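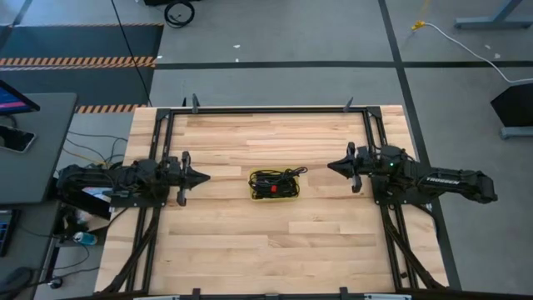 The week the arms stopped arguing

Where were we? Last time I wrote, I had just ripped the old playback loop out of our control code and promised everybody it would be fixed by the end of May. Well, it's Oct 4, 2019, and I am finally ready to talk about it again. (Thanks to the two of you who emailed to ask if I'd quit. I hadn't, I was just grumpy.)

For anyone new, I write the software that sits between a trained policy and a pair of arms. We call it Memstead. The policy looks at camera pictures and spits out joint targets, and Memstead has to turn those into motion that doesn't shake the table. It sounds like plumbing and it is plumbing, but I love it, and when it goes wrong it goes wrong in really creative ways.

The task right now is cables. A bin of black cables sits between the two arms, and the plan is that one arm pulls an end free while the other keeps the rest of the pile where it is. I picked cables over blocks because blocks let you cheat. With a block you can be late by a whole step and still get your grasp. Cables sag, they slide, they hook onto each other, and if your left arm is working from an older picture than your right arm, you get to watch them politely take turns missing.

And that was the bug! For weeks I was sure it was the policy. I retrained it, I fed it more demos, I blamed the lighting. Ettore Palumbo, who shares my desk and most of my snacks, kept asking me what time each camera thought it was, and I kept telling him I'd already checked. I had checked the overhead one. I had not checked the wrist ones.

So I wrote a small tool called Flamau that lines up every camera and every joint reading on one clock and draws them as stripes, one stripe per stream. Took me an afternoon. On the very first log I opened, the left wrist stripe was sitting 406 milliseconds behind everything else. That's an eternity. The arm was reaching for where the cable used to be, and it was doing a beautiful job of it.

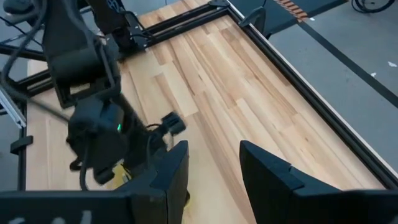

One arm as the other arm's wrist camera sees it.

Wrist views are my favorite thing to scroll through now, by the way. You get the fingers big in front, you get the other arm swinging by, and if the two are out of step you can see it without any plots at all. I added a button to Flamau that plays both wrists next to each other, mostly for my own entertainment, and now it's the first thing I open in the morning.

The fix had two parts. The dull part was stamping each picture when it's captured and not when our queue gets around to it. The queue was holding on to old pictures whenever the disk got busy, and the disk got busy every time we recorded, so naturally it only misbehaved when we were trying to get good data. Great. The more interesting part was in the controller. Memstead used to grab the newest picture from each camera and call that "now." It now waits for a matching set, and if one stream is late it keeps following the last chunk of targets for a bit – then slows both arms down together. The together part matters a lot. My first version slowed only the arm with the late camera, and that was worse than doing nothing.

I replayed 3,000 logged episodes through the new matching code before letting it near the hardware. It threw out more of them than I'd like to admit. Evaristo Martinelli had collected a good chunk of those by hand and took the news better than I would have. We're re-recording the worst ones, and I owe him lunch, probably several.

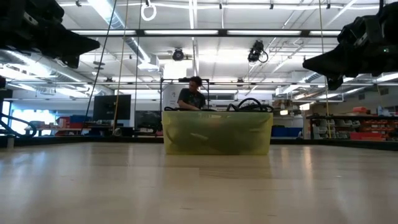
What's next

Planning, mostly. The arms are in sync, but they still don't really know about each other. The collision check treats the other arm as a fixed lump for the length of a chunk, so when both of them go for the same loop they freeze and stare. I'd like to hand each arm the other's next few targets and let the check run against those. I have it half working on a branch named Pruvost, and the half that works is the easy half.

I also want to run 100 pulls in a row with the new timing before I change anything else, and write down what kind of miss each one is. Late, wrong cable, slipped, whatever. I've been terrible about that and I keep tuning from memory.

Flamau still needs a cleanup before I can share it. The stripe colors are awful and it crashes if you drag the window too fast. If you want to try it anyway, leave a comment and I'll send you the messy version.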